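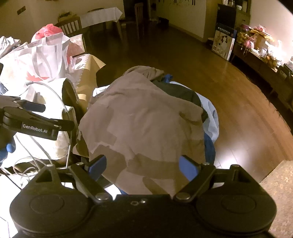
A pile of clothing, with a taupe-brown garment on top

Minutes of the meeting held on 2026-05-30 at the Mondal Hall

1. Minutes of the last meeting
The February minutes were agreed with one change. The seed potato order came from Jetine and had been put down to the wrong supplier.

2. Money
The balance stands at £1,204. Plot rents are all in except for two, and reminders have gone out. The hall hire has gone up and will be paid from the general account for now.
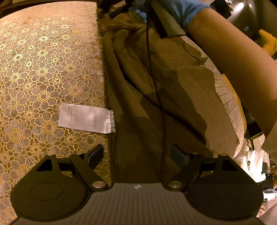 It was agreed to leave rents as they are until the next annual meeting. A member asked if the water bill could be shown on its own line in future - agreed.

3. Plant sale
Takings were £1,243, with more than 100 people through the gate. Tomatoes and sweet peas had gone by eleven. The hardy geraniums sold slowly and what is left will go on the Tellness stall at half price. Members felt that the labels were hard to read and that the herbs should not have been next to the tea table. Next year's sale to open half an hour earlier for members bringing plants in.

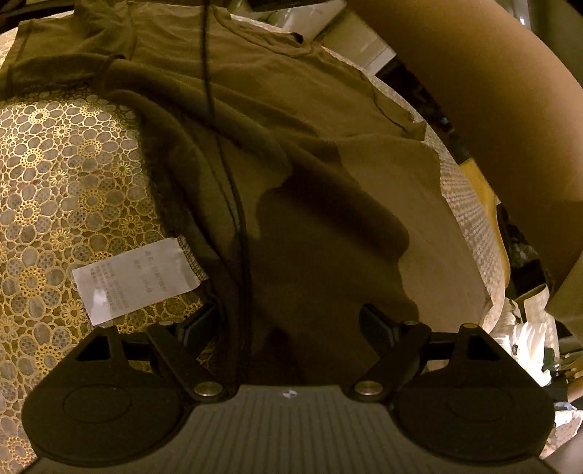 The borrowed trestles have gone back. One has a split leg and we have offered to pay for it.

4. Open gardens
Pleltitz Lane has six gardens signed up so far. Two of them have steps at the entrance and the leaflet must say so. Parking will be in the school field if it is dry - otherwise on the lane, one side only. Tickets to stay at the same price as last year.

5. Shared greenhouse
The cracked pane by the door has been replaced. Whitefly found on the aubergines, sticky traps put up. All 42 trays on the left-hand bench need to be named by their owners or they will be moved outside.

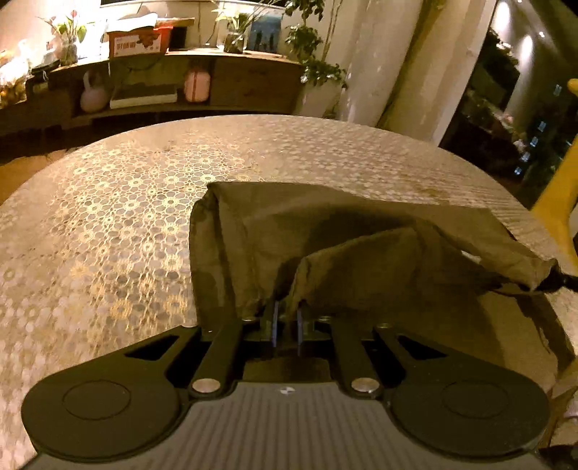

Tellness Growers' Club - Plant Sales and Open Gardens Group

6. Any other business
The hosepipe by the top tap leaks at the joint. A new fitting to be bought. A request for a second compost bay was put off to the next meeting so that prices can be found.

The meeting closed at 8.50 pm.

3 comments
Share 7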